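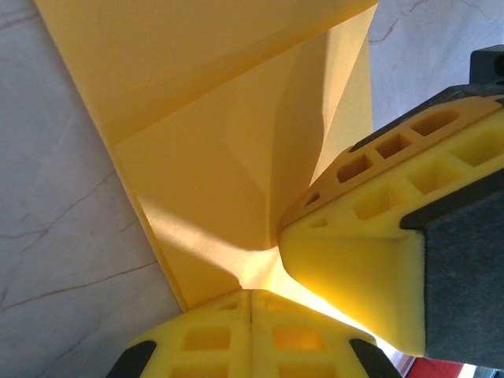 ## Gisler folding kit: progress report, second quarter of the review

Prepared by Myfanwy Rosser for the Stosum equipment fund

You asked for a shorter report this time. The last one ran to 13 pages, four of them on the subject of a power supply, and I accept the criticism.

The short version is that the Gisler kit can handle a folded sheet of paper better than it could in January, that the soft pads are the best thing in the box, and that I would not yet sign an order for the other sites. The long version follows, and it is not very long.

### What we have been testing

For anyone on the distribution list who joined since the last report: Gisler sells a two-finger gripper kit with foam pads, a wrist camera and a software package called Vasto. The sales sheet says it is suited to "light, irregular and delicate goods." We make pop-up cards and paper display pieces, so that is a fair description of our stock and, on a bad afternoon, of our staff.

We are reviewing it for one job. It has to pick up a partly folded sheet by its point, carry it to the creasing station and set it down without adding any folds of its own.

### Where things stand

**Gripping.** This was the weak spot last quarter and it is now merely a spot. With the hard fingers that come fitted as standard, we got a neat dent in every piece of cardstock we touched. The foam pads cost extra, a fact I would have liked to find on the first page of the quote instead of the last. With the pads on, the dents are gone. The recesses in the foam seem to let it give a little before it squeezes, and the beveled tips get into a narrow fold without opening it out.

We ran 130 picks on the yellow test stock after changing the pads. Thirteen failed. Most of those were the same failure, where the tip of the sheet slides down between the fingers and comes out looking like a used napkin. Closing the fingers at the slower setting helps. It also makes the whole business slow enough that you can go and refill your coffee, and people have.

**Vision.** Vasto does well when the paper is one color and the counter is another. It does less well with strong light. When a bright patch lands on the sheet near the fingers, the software tends to treat the edge of the glare as the edge of the paper and reports a crease that does not exist, with great confidence. Gisler support suggested we "consider the ambient environment." We considered it and bought a blind.

Pale stock on the marble counter remains a problem. The veins in the stone get read as fold lines now and then. I put this to support as well and was asked whether we could use a different counter. The counter weighs more than the delivery van can carry, so for the moment the answer is no. A plain mat works, provided someone remembers to put it down.

**Setup time.** The kit takes 2 hours to set up from cold if you follow the manual, and noticeably less if you skip chapter three, which covers a model we do not own.

**Support.** Polite, prompt, and fond of asking for the log file. We have now sent it so often that I have made a shortcut for it.

### Money

We have spent $1000 of the testing allowance this quarter. Most of it went on the foam pads and a spare set, with the remainder on cardstock and the blind. No overspend. The spare pads have not been opened yet, so I can't tell you how long a set lasts, and Gisler's own documents are shy on the subject. I would like that number before anyone talks about a larger order, as pads are the part we will be buying forever.

### Compared with the alternative

The fund asked us to keep an eye on the Lunomix kit. We had a loan unit in for a demonstration. Its software is friendlier than Vasto and the cables are long enough to reach things. Its suction cups, however, were designed by someone who has only met paper lying flat. On a folded piece they either missed or pulled the fold open. If Lunomix brings out a soft finger I would want to see it again. Until then Gisler is ahead for our purposes, though not by as much as its invoice implies.

### Next quarter

- Repeat the pick test on white and cream stock, with the mat and without it.
- Wear out one set of foam pads on purpose and record how many picks that takes.
- Try two-layer pieces, where the inner fold has to stay put while the outer flap is carried.
- Get a written price for replacement pads.
- Ask Gisler for chapter three of the correct manual.

### Requests to the fund

No new money. I would like approval to keep the kit for one more quarter on the present terms, and a decision on whether the creasing station counts as part of this review or belongs to the workshop budget. It has been moved between the two spreadsheets twice and is currently in neither.

M. Rosser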